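We use cookies to remember your reading settings. Accept | Manage

4. What changed for the people at the bench

So, the workplace. Gralov packs and returns rental kitchenware, and in September we put one arm next to the people who clear the sinks there. I spent most of that month standing around with a notebook, and I'll admit I went in expecting to write about speed. I ended up writing about hands and who gets to rest them.

Before any of that, the arm had to learn to move a pot. We did this on a toy kitchen in our own lab (it fits on one board, and you can lean right over it with a coffee), where we logged 1,324 attempts at going into the basin and getting a small steel pot up by its rim or its wire handle. Shiny steel in full sun is a pain! The inside of the pot reflects whatever is near it, and our depth readings went wild on bright afternoons.
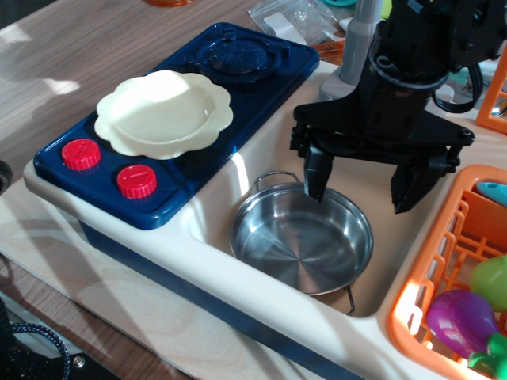
4.1 Who does the reaching

At Gralov the reaching job rotates. Everybody gets a turn at the deep sink and everybody's back knows it. Once the arm took over part of the pot work, the rotation fell apart within days, and people made a new one on the fly, mostly by yelling across the room. Wilfredo Dalisay ended up watching the arm for whole shifts, which he liked at first and then didn't. Watching is tiring in its own way. You can't chat much, and you can't really look away.

We went back through the shift notes and found 313 stops where a person stepped in. Most were small things, like a handle facing the wrong way or a plate sitting where the pot was supposed to go. I'd been calling these "failures" in my drafts, but the crew called them "helps," and I've switched to their word.

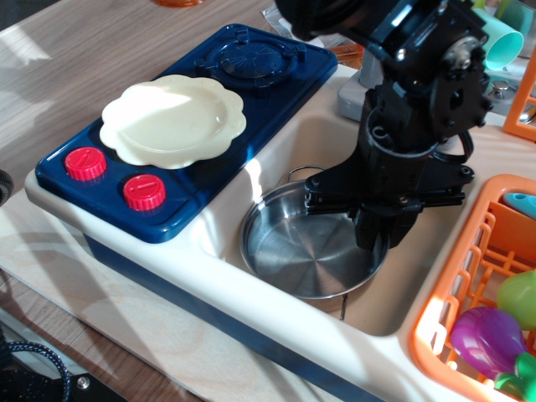 Figure 3. The practice kitchen, with the gripper over the pot in the sink.

4.2 Pace, and who sets it

I asked everyone the same question at the end of the month: who decides how fast you work now? Before the arm, people mostly said "me" or "the lead." Afterward the answers got mushy. Deirdre Ní Chonaill told me she caught herself timing her own plates to the arm's swing, even on breaks from that station, and she didn't love it. We gave the crew a pace dial after that, and they used it a lot more than I'd guessed they would. 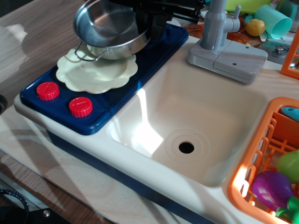

Kourosh Rezaei, reading a draft of this section, objected that a dial only helps if the daily target moves with it, and that at Gralov the target had stayed put. He's right, and we should have asked for that change before we installed anything.

Last updated: September
Shares: 700 | Comments: 2,171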